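An afternoon with the grippers

I had been promised robots. The email said "Solanki open day, come and see how we teach machines to tidy up", and I put on a clean shirt and took the slow bus out to Pluscombe expecting, at the very least, something with a face.

The machines, I learned at the sign-in desk, live in Kalham. At Pluscombe they have the people who teach them, a great many plastic fingers, and a kettle. I was given a lanyard, a biscuit and a leaflet about tripping hazards.

Our guide was Rosine Fleury, who runs the recording side and has the calm of someone who has watched a great deal of clearing up. She gave us the short version by the coat rack. You could steer a robot arm by remote control and record what it does, which is slow, and the arm costs more than my flat. Or you could give a person a pair of grippers with a camera on board, let them do the job by hand, and let the machine learn from that. They do the second. People take the kit into ordinary homes and tidy things, over and over, and the recordings go back to Kalham to be chewed over by computers. The target for one small chore is 1,000 goes. They had reached 214 on the one she showed us, and she said this as if it were good news.

The chore was clearing a table. I have cleared a table before, never to applause, so I felt I was in with a chance.

We started with a talk, with slides. Svend Vigfúsdóttir did this part and he was good, if a bit fond of the word "grasp". His point was that a dinner table after everyone has got up is a horrible place for a machine. A bottle rolls. A tissue has no shape to speak of, or rather it has a new one every time you pinch it. Peel is floppy one day and leathery the next. And some of what's left on the table is rubbish and some is somebody's pudding, and the machine has to learn the difference from watching us, a species that keeps empty jam jars.

He put up the view from one of the grippers and left it there while he took questions.
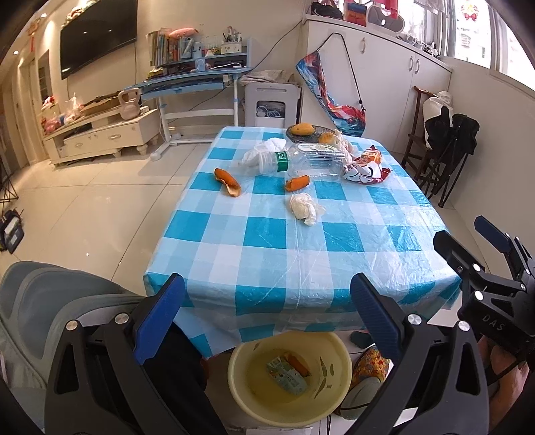 Clearing the table, as the gripper sees it. Basin on the floor, mango on its plate.

I liked this more than any of the slides with arrows on. The checked tablecloth has a clear plastic sheet over it, exactly as my aunt's did, and I could practically feel my forearms sticking. A man behind me asked why they didn't use a nice plain table in a lab. Svend said they had tried that at Grullow and ended up with a system that was superb at nice plain tables in labs. He also said the shine on the plastic was a proper nuisance for the camera and that he was glad of it, in the tone of a man recommending cold baths.

Somebody else wanted to know whether the fruit was a trap. It was, a bit. The peel goes, the fruit stays, and if you are the sort of person who sweeps the whole lot into one basin then your recording gets marked down by a stranger in Kalham.

Then it was our turn. There was a practice table at the back with a cloth, some balled-up paper and a bowl, and we queued for it like children at a donkey ride. The grippers have a handle and you squeeze, and the fingers close. The pads are ridged and grippier than you'd think. What you lose is any sense of how hard you're holding on. My first paper ball went in the bowl. My second went under a radiator. A girl of perhaps nine did the lot while I was still on my knees looking for it, and was asked what she was doing in July.

Rosine says new people take 150 goes to stop thinking about their hands, and that after 200 in a day most of them start dreaming about tissues. She offered me a form to sign up as a recorder. It pays by the hour and you get to see the insides of other people's living rooms, which is the only reason I can think of that anybody becomes an estate agent. I have put it on the fridge.

There was a tour of the charging cupboard afterwards. I won't go into the charging cupboard. The biscuits were the oat kind, and the last bus back leaves earlier than the timetable says, so if you go to the next one, leave before the raffle.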